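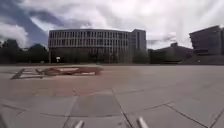
Workshop and Grounds > Tips > Outdoor robots

Running a wheeled or walking robot on paved ground

Last updated: Mar 29, 2020

The following practice applies to all machines taken outside the Nunside workshop, including those on loan from Szalai. It should be read together with the Stelen battery sheet.

Before leaving the workshop
Wipe the camera cover with a dry, lint-free cloth. Household glass cleaner must not be used, as it leaves a film that shows up badly under bright cloud.
Check that nothing fitted to the front of the body is loose. Parts that show at the bottom of the camera view should be noted on the job card, so that the software is not left to treat them as obstacles.
Press the stop button once with the motors on and once with them off.

On the paving
Walk the route first. Joints between slabs should be crossed at an angle where possible - small wheels tend to follow a long seam.
Painted markings may be slippery after rain and can confuse line-following software. Switch that function off before crossing them.
One person holds the stop control at all times and carries nothing else. Keep within 32 metres of the machine.
Work stops if members of the public come on to the route. It may resume once they have left.

Afterwards
Brush grit from the joints with an old paintbrush. Compressed air is not permitted, as it drives dirt past the seals.
Save the log to Brarkivo under form 2308 within 36 hours. Logs from November to the end of winter should also record the ground temperature.

Contact the Nunside workshop desk | Copyright Nunside | Back to top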